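Speaker notes — "A Box of Small Snacks"
Genivaldo Pacheco, for the Starkcombe evening group
Talk is 25 minutes, then tea

Opening

Good evening, and thank you for coming. Wait until people sit down, the chairs are noisy. Say my name slowly, it helps.

I want to speak tonight about a simple thing: how to put snacks in a box for another person. I worked in the packing room at Drestadach for many years, and there I learned to pack goods so they do not break. Packing for a guest is a different work. The box has to arrive whole, yes, but also it has to look nice when the lid comes off.

Ask: who has received such a box? Let two people answer, no more, or we will be late.

Part one — choosing

When I make a box I start with the person. Does she like sweet or salty? Does she have good teeth? (Pause here, people laugh usually.) My mother-in-law cannot eat hard biscuits, so for many years I sent her the wrong thing and she was too polite to tell me.

I buy most of my snacks at Shih, the grocery behind the bus station. They sell them one by one from open bins, and you pay by weight. I take a bag of 600 grams and that is enough for one box and a little for the table. If you cannot read the language on the packet, ask at the counter. Do not guess by the color. I guessed once, I thought it was a sweet bean cake and it was very spicy dried tofu. My nephew drank three glasses of milk.

Tell the story of the milk only if there is time.

Part two — the box

A shallow box is better than a deep one. In a deep box the nice things fall under the others and the guest finds them only at the end. I like a box with some color inside. Old gift boxes are good, also the ones from shirts, if they are clean and have no smell. Smell the box before you use it. I say this seriously.

Stand the tall packets at the back, and lean them on the wall of the box. Shiny ones I lay down flat, they slide if you stand them up. If you have two of the same kind, put them next to each other, so the guest understands there is one for her and one to share. After this comes the small color in the middle, a pink one or a red one, something that the eye goes to first.

Leave a little air. A box that is too full looks like a suitcase.

Change of slide here. Ask Brendden people at the back if they can hear me.

Part three — the table

Not everything must go in the box. When guests come to my home on Sunday, I put the open box on the table and spread some more packets in front of it, on the cloth. People are shy to take from a box that looks finished. From the cloth they take without thinking, and after one or two they reach into the box also.

About the cloth: a light one is best for me, with flowers or plain. On a dark cloth the crumbs show too much. My wife does not agree with this and you may ask her at tea, she is in the second row.

Put biscuits near the edge, where small children can see them. Put anything spicy near the uncle who likes it. Clear packets go in front, so that a guest who cannot read the writing can look at the food inside before choosing.

Have a small bowl ready for the empty wrappers. I forgot it many times — then the wrappers go back in the box and somebody picks up an empty one and is disappointed.

Part four — the mistakes

Chocolate near the heater. Strong garlic crackers next to soft cakes. Packets with the date already passed, please turn each one over and look. And do not use tape on the lid, a ribbon is enough if you carry the box by hand.

Before questions

Remind them that the tasting is on the long table, and that they should ask me about nuts before they eat anything. Thank the group for the room. If there is no question, ask the lady from the library what she puts in hers, she promised me she will answer.

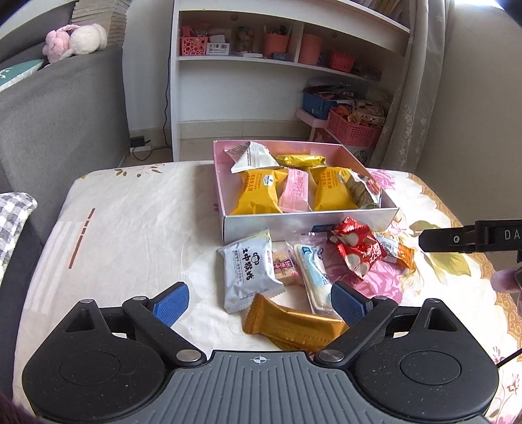
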